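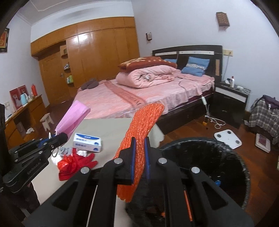 Bokholm open day, Kotley: the bedroom session

Typing this up on the train, sorry for the state of it. Open day at Bokholm, December 7, 2018, doors at ten. Got in at twenty past, wrong side of the building, long walk around a parking lot with no sidewalk. Coffee fine. Name badge fell off twice.

Three parts to the visit: short talk, the bedroom session, then the remote control rig upstairs. Putting the bedroom first because it was the best of it and it's what people at Irley asked me to look at.

The task is tidying. Table next to a double bed, beige cloth over it, junk on the cloth, and the junk goes away. The operator works with a gripper in each hand, 2 grippers, blue pads on the fingers, and does the whole job with those. No robot in this part. You do the task, the tool records what the fingers and the camera on it went through, and that recording is the lesson. I knew this on paper. Watching it is different, mostly because of how slow it is.

The junk was well picked. Mesh bags, netting, gloves, a box. I'd have started with blocks and cups like everyone does. Mesh is nasty. It snags, it twists up into a rope, and you never get hold of just one piece of it. Orange netting especially, half of it hangs down under the fingers and you have to carry it high so it doesn't drag. Operator told us the rule is one tool grabs, the other stays close in case something comes along with it. No hurrying the second hand.

Asked why a real bedroom setup, with bed and slippers and nightstand and all. Answer: they tried plain tables first and the lessons didn't carry over to anyplace with stuff in it. So now a thermos stays on the desk, the scale stays on the floor, cables wherever the cables are. Operators aren't supposed to tidy the background. Somebody in our group moved a foot to step over a cord and got told to leave it be, politely.

Rules they gave us, from my notes:

Start every take with both tools in view of each other.
Close slowly on anything soft.
If you drop it, pick it up again and keep recording. Drops are kept.
Don't shove things into the bin. Let go above it.
Stop when the table part is done, no fixing up the bin afterwards.

That fourth one got the most questions. When you're holding a plain tool your wrist wants to push things down, the way you do with kitchen trash. A robot arm that learns pushing will push on whatever is in there, including a box standing on its end. So it's open the fingers, wait, lift away. They showed us a take with a bad release and the mesh just stayed on one finger, wrapped around it, and came right back out with the tool. Everybody in the room laughed and then three of us did the exact same thing when it was our turn.

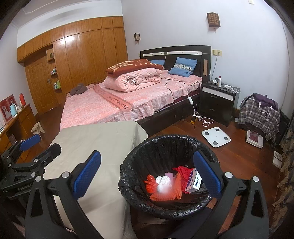 The bin also has to be lined the same way each time, bag folded over the rim, and that part is done by hand before recording. Takes longer than I expected. I asked if the liner couldn't be part of the task and got a long look. Maybe next year. A thin bag is apparently the worst thing you can hand to 2 stiff fingers, it slides or it tears.

My own try: bad. You lose all feeling in the fingertips, obviously, and you judge depth wrong. I kept closing too early, an inch short. Third go I got a piece of netting over and let it fall clean and was stupidly pleased. The tools aren't heavy but your forearms know about it after ten minutes. Operators swap out every half hour.

Numbers, for those who want them. They have 753 takes of this one task that passed checking. Target is 1,000 before they train on it, and they hope to get there by the end of December. Didn't get the number that failed checking, asked, was told "plenty." The set is called Liao and there's no date for sharing it outside. I did ask twice.

Upstairs, remote control. Quick notes as we only had fifteen minutes. Operator sits with a screen and two handles and drives a real arm across the room. Same idea, you do the job and it gets recorded, but now there's a lag and you feel it. Soft stuff was much harder this way. They got one glove in the time a person downstairs would have cleared half the table. Upside is that what gets recorded is the arm's own motion, so no converting from a person's hand to a machine's. They use it for checking the final behavior more than for teaching. I think. The fan in that room was very loud and I missed some of this.

What I'd want for Irley: start with the handheld tools, one table, one bin, soft junk from day one. Write the release rule on the wall. Buy more liners than you think.

Not answered: how they line up the recordings from the left and right tools if one starts late. Will email. Also lunch was only sandwiches and they were gone by half past twelve, so eat befor you go.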